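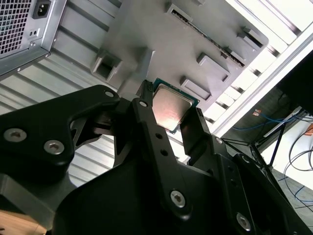

Processor.

Iditura Library Network
Equipment and Systems Working Group
Minutes of the regular meeting, Nov 23, 2023
Location: Rakena branch, second floor meeting room

1. Opening

The chair opened the meeting. A quorum was present. The agenda was accepted with one change: the item on printer leases was moved to the March meeting.

2. Minutes of the previous meeting

Approved with a correction to item 4. "Staff workstations" should read "public workstations" in both places. The corrected copy will replace the one on the shared drive.

3. Desktop replacement

The network has 300 desktop computers in service. Under the current schedule, 80 are due for replacement in the next budget year. The group reviewed two options: full replacement of all 80, or replacement of the public units with repair of the staff units.

The systems desk reported that most staff units can run the next version of the catalog client with added memory and a solid-state drive. Units with the older board revision cannot take the larger memory modules and would have to be retired.

Altimel has quoted for both options. The quote is valid for 90 days and does not include delivery to the branches. The group asked for a separate line for delivery before making a choice.

Action: systems desk to request a revised quote from Altimel.
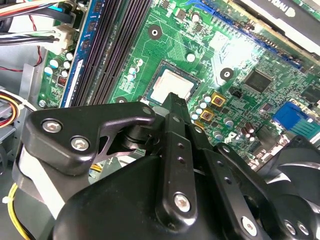

4. Inventory records

The move to Etska is almost finished. Purchase dates have been imported for all branches. Serial numbers are still missing for units bought before the central purchasing rule. Branches are to read these from the label and enter them directly. Spreadsheets will no longer be accepted.

It was noted that Etska treats a computer and its monitor as separate assets. The group agreed to keep this setting and to link the two records through the desk number.

Action: branches to complete serial numbers before the March meeting.

5. Parts handling

The draft parts procedure was discussed. The following points were agreed:

Thermal paste is to be replaced each time a heat sink is removed.
Processors and memory are to be stored in antistatic packaging, labeled with the asset number.
Boards with bent socket pins are to be set aside and recorded as faulty. 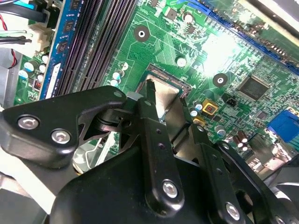

Motherboard with processor socket.

6. Disposal

Drives are to be wiped or destroyed before any unit leaves a branch. A proposal to sell retired units to the public was not supported. Empty cases may go to metal recycling.
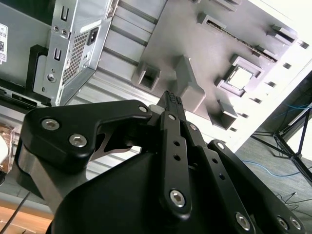
Desktop case interior.

7. Other business

The Rakena server room will be without power for 15 minutes during the battery test. Branches will be notified by email.

The meeting was adjourned. The next meeting is in March, at the same location.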